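How to Run a Robot Bed-Making Demo for Visitors

I've helped put on 2 of these open days now, and after the last one so many people wrote in asking how we set it up that I figured I'd just type the whole thing out. We did ours in a furnished bedroom at the Plarnevholm, a hotel that was nice enough to let us have a room for the day (thank you again, Charbonneau front desk team!). Your place will be different, but most of this should carry over.

Step 1. Pick a room with space to stand. Visitors always drift toward the bed, so put your tape line down before anyone comes in. Ours ran from the doorway to the foot of the chaise, and I'd make it a bit farther back next time.

Step 2. Mess up the bed on purpose. A flat, tidy bed is a dull demo. Pull the duvet into a heap, leave ridges in the sheets, shove the pillows wherever. Kids love doing this part, so let them!

Step 3. Show the wrist camera feed on a big screen. I borrowed a Pisetti monitor and stood it in the hallway, and the folks waiting their turn ended up watching that more than anything. You get the gripper up close with the white bedding right behind it, and people start guessing where it should grab.
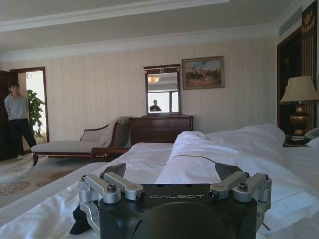

Do you need a fancy hotel room to hold a demo like this?
Any room with a real bed and a clear path around it will do, and a spare bedroom or a furniture showroom works fine for a small group.

Step 4. Check the bed for cords. Phone chargers, lamp cords, whatever. Go over the sheets with your hand before each run and move anything stringy well out of reach. I got lazy about this in March and had to stop a run halfway through.

Step 5. Keep one person by the stop button the whole time. Laurier Carrier did it for us and never left his spot, even when the sandwiches came. That person shouldn't be the one answering questions (I tried doing both, and I was bad at both).

Step 6. Talk while it works. The arm is slow, and a quiet room gets fidgety fast. I explain what a gripper can feel and what it has to see, and then I ask somebody to pinch a corner of the sheet with two fingers. They get it right away!

Step 7. Plan your handouts. I printed 300 Plumex flyers and ran out before lunch, so go for 600 if you're on a main street.

When the last group leaves, power down the arm before you touch the bedding, then strip the bed and bag the sheets for the laundry. Peel your tape off the carpet the same day, too. Ours sat overnight the first time and I spent a good part of the next morning on my knees with a butter knife.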